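Handheld Gripper Area - Monthly Walkdown, September, with Comments
Site: Tridovholm, ground floor
Equipment: two hand-held grippers (Brarna pair, left and right), tracking software by Cerel
Walked by: Guilan Lu
Read and grumbled at by: Mercy Mabula
Reason for extra walkdown: incident 3103

What happened, for those who skipped the email

On Saturday, during a two-handed pick-and-pass session, the left gripper closed on the operator's fingertip and stayed closed. The operator had let go of the trigger. The gripper had its own opinion. It held for 17 seconds, until someone reached over and pulled the battery. The injury was one bruised finger and a good deal of language. The finger is fine. The language has been left out of the incident form, which doesn't have a box for it.

The cause, as far as we've got, is a trigger return spring that had worked its way off its post. The controller saw a trigger held down and did what it was told. The force limit was supposed to save us, and it was set to 90 percent from a heavy-object test that somebody finished, cleaned up after beautifully, and never reset.

Marks used below: OK, FIX, STOP. "Sort of OK" was used on the last form and has been retired.

Section A. The grippers

A1. Trigger returns fully when released, ten pulls each hand.
Right: OK. Left: STOP.
Comment (GL): Left is tagged out with a new spring on order. I've put the tag through the trigger guard so that you have to remove it on purpose to do something silly.

A2. Force limit reads the default at power-up.
FIX.
Comment (GL): It reads whatever the last person wanted. Default should load every time, with a prompt if you go above it. Chambi, who wrote the startup script, says this is a one-line change. I've heard that before, but I've written it down.

A3. Release works with the battery pulled.
OK, both.
Comment (MM): Good to know, given that it's the only thing that worked on the day.

A4. Housing free of cracks, pads seated, no sharp edges.
OK.
Comment (GL): One pad on the right unit had a lifted corner. Pressed back down, will look again next month.

A5. Marker mounted square and tight.
FIX.
Comment (GL): The mount screw on the left unit takes half a turn with bare fingers. A loose marker won't hurt anyone, but it will ruin a day of tracking and then people get short with each other.

Section B. The operator

B1. Sleeves close at the wrist or rolled.
OK.

B2. Rings and bracelets off.
FIX.
Comment (GL): Two people told me their ring doesn't come off. One of them then took it off to show me how hard it was.

B3. Free hand stays out of the jaws while the unit has power.
FIX.
Comment (MM): This is the one that matters. The operator on Saturday was brushing off a bit of tape. We've all brushed off a bit of tape. Please power down first, even for tape.

B4. Operator knows where the battery latch is without looking.
OK for most.
Comment (GL): I asked people to close their eyes and find it. Results varied. There'll be a repeat, and yes, I'm bringing the blindfold.

Section C. The room

The room is an office that has slowly become a test floor, and it shows. People work here, walk through here and store things here, often with their backs to somebody holding a powered gripper in each hand. None of what follows caused 3103. Several items would make a nice start on 3104.
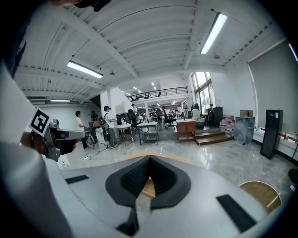 C1. Cables off the walking route, or covered.
FIX.
Comment (GL): There are cables across the tile by the left-hand workstation. The cover strip we bought for this is in its wrapper, in excellent condition.

C2. Nothing loose underfoot.
FIX.
Comment (GL): A small yellow ball under the white table. Glossy tile plus ball plus a person staring at their own gripper - you can finish that one yourselves.

C3. Steps to the platform clear.
FIX.
Comment (GL): The water jugs have gathered in front of the steps again. I've got nothing against water. Please move them over to the wall, full ones included.
Comment (MM): Also the boxes next to them. If a box has an owner, the owner has until the end of the week.

C4. Leaning panels secured.
FIX.
Comment (GL): The tall black one by the low counter is leaning. Lay it flat or strap it.

C5. Clear space of 800 mm kept around each operator.
FIX.
Comment (GL): Tape on the floor would help. People respect tape far more than they respect me.

C6. Lighting good enough to see your own fingers.
OK.
Comment (GL): No complaints. Daylight from the window helps too.

Section D. When it goes wrong

D1. A second person is within reach during powered sessions.
FIX.
Comment (MM): We got lucky on Saturday. "In the building" doesn't count as within reach, and neither does "on a call, but waving."

D2. Incident form filled out the same day.
OK.
Comment (MM): Filled out one-handed by the injured party, and still easier to read than mine.

D3. Unit set aside untouched after a fault.
STOP.
Comment (GL): Someone very kindly put the spring back on before I could see how it had come off. I know you meant well. Next time leave it alone, tag it and come find me.

Open actions

Left gripper: stays out of use until A1 passes on the new spring. Guilan.
Force default at startup: Chambi, before any powered session on either unit.
Marker screw: thread lock, Guilan.
Cable cover: out of the wrapper and onto the floor, whoever reads this first.
Second-person rule: goes in the booking sheet, Mercy. No second name, no booking.
Floor tape: Guilan, color still under discussion. I'd like yellow. Mercy would like the discussion to end.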